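Hosentaschen, Handtaschen, Teppichkante - die kleine Galerie im Juni

Hallo ihr Lieben, ich bin wieder da, mit etwas Verspätung und einem ziemlich vollen Kopf! Im Juni habe ich mir endlich mal all die Sachen vorgenommen, die sich bei uns ständig irgendwo ansammeln: Schlüssel, Ladekabel, Täschchen, angefangene Packungen mit irgendwas zu knabbern. Der Auslöser war unser Wochenende in Hotport, für das ich eigentlich nur schnell eine Tasche packen wollte (haha). Nach 25 Minuten lag der halbe Inhalt auf dem Boden und ich saß mittendrin und suchte den Autoschlüssel.

Seitdem kippe ich vor jeder Fahrt erst einmal alles aus. Klingt chaotisch, aber für mich geht es so schneller, als in sechs verschiedenen Innenfächern zu wühlen. Und der flauschige Teppich ist dafür einfach der beste Platz, da klappert nichts und das Handy bekommt keinen Kratzer. Nur kleine Sachen verschwinden manchmal im Flor, also lieber einmal mehr mit der Hand drüberstreichen. Eine Haarklammer habe ich auf diese Weise nach Wochen wiedergefunden. 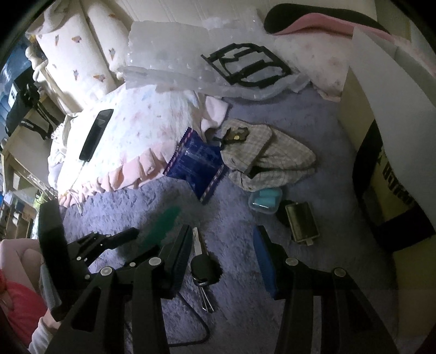 Schlüssel, Karotäschchen, Snack und zwei Handys auf dem lavendelfarbenen Teppich. Das rosa Kissen mit den Rüschen musste natürlich auch mit drauf.

In das karierte Täschchen kommt bei mir alles, was unterwegs griffbereit sein soll. Ich mag diese weichen Beutel lieber als feste Etuis, die lassen sich noch in jede Lücke stopfen. Der kleine braune Anhänger daran ist mein heimlicher Liebling - damit angele ich das Ding auch im Dunkeln aus der Tasche. Wer so etwas sucht: In Hellport gibt es gleich hinter dem Bahnhof einen winzigen Laden namens Morin, da hängen die Anhänger in einer alten Setzkastenwand und man kommt nie mit nur einem wieder raus.

Kleine Dosen mit Deckel sind auch so ein Thema. Ich habe inzwischen ein ganzes Fach davon und behaupte jedes Mal, dass ich keine mehr brauche. Für Kleinkram in der Handtasche sind sie aber wirklich super, und durch die durchsichtigen sieht man wenigstens ein bisschen, was drin steckt.

Bei den Schlüsseln bin ich noch unentschlossen. Alles an einen Ring oder doch getrennt? Am großen Bund habe ich mir schon einmal das Futter einer Jacke aufgerissen, getrennt vergesse ich garantiert die Hälfte. Eine Leserin hat mir nach der letzten Galerie das Schlüsselbrett von Prulance empfohlen, das steht jetzt auf der Wunschliste. Schreibt mir gern, wie ihr das macht!

Die nächste Galerie wird das Küchenregal, da graut es mir jetzt schon vor den Gewürzen.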